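Skangate shop forum > Builds > Two-arm mobile base, sim before metal

tinpail
ok so update on the home build. still in sim, no metal cut yet. the base is drawn up in Dolport and I've got it loaded in the fake apartment. main question is the wrist view. I want the fingers in view at full open but I also want to see past them, and right now it's one or the other depending on tilt.

budget is 869 left for both arms so I'd like to get this right before I order brackets. Had it running till 2 in the morning, might be missing somthing obvious.

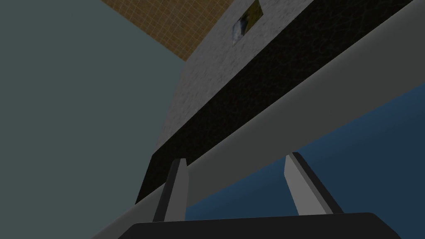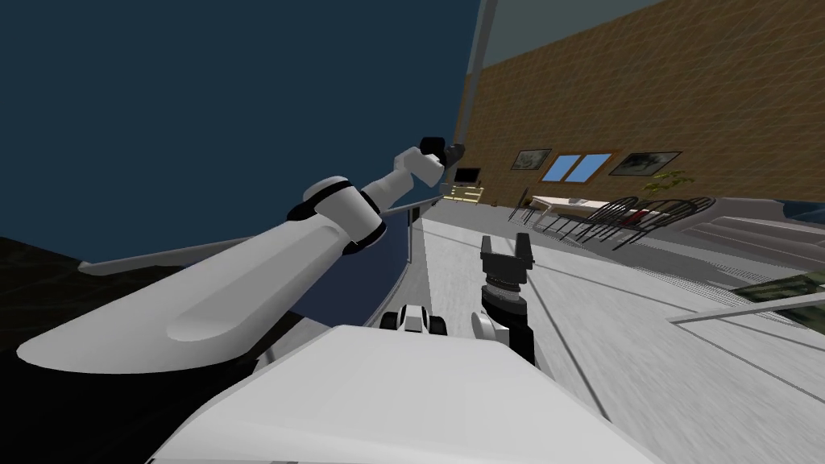
anyway. finger spacing is set wide open at the moment, 158 between the pads when I export it, which I think is a typo in my own file. Anyone running the Stevance wrist with a wider one? does the joint limit hold

grommet60
why are you still in sim. cut the brackets out of scrap ply and bolt it up. you'll learn more in one evening at the shop than a month of this

tinpail
becuase last time I did that I cooked a servo

grommet60
servos are cheap

lowgear_mo
not on 869 they aren't. I'm with tinpail, stay in sim until the arms stop hitting each other. Check that first imo. Two arms on one base, the shoulders want to be farther apart than you think. Mine were fine on screen with collision off (yes, off, I know) and then clacked together on the first real reach.

tinpail
collision is on. I think. will look

sala_bench
158 is wrong for sure. You've got the value for both fingers added up, or it's reading the outer faces. Had the same thing with the Sala gripper files. Open the joint section and look for a doubled offset.

Also tilt the wrist camera 40 degrees and leave it. Don't chase it.

lowgear_mo
40 is a lot. you lose the tips when it closes

sala_bench
No you don't, not if it's mounted back behind the housing. I run it that way

lowgear_mo
depends on the lens then. I tried it and lost them. not going to argue about it all night

grommet60
this is what I mean, two pages on an angle. tape a webcam on it and look

tinpail
ok found it, offset was doubled. thank you sala_bench. collision was on for the left arm only, so that's embarassing. turned it on for both and now the right one won't go to its home pose at all — just sits there and shakes

lowgear_mo
that'll be it touching the body. raise the shoulder mounts, rerun

tinpail
trying 60 on the risers. if that clears I'll order the brackets in August. grommet60 do you still have that scrap ply

grommet60
lol. yes. back shelf, behind the band saw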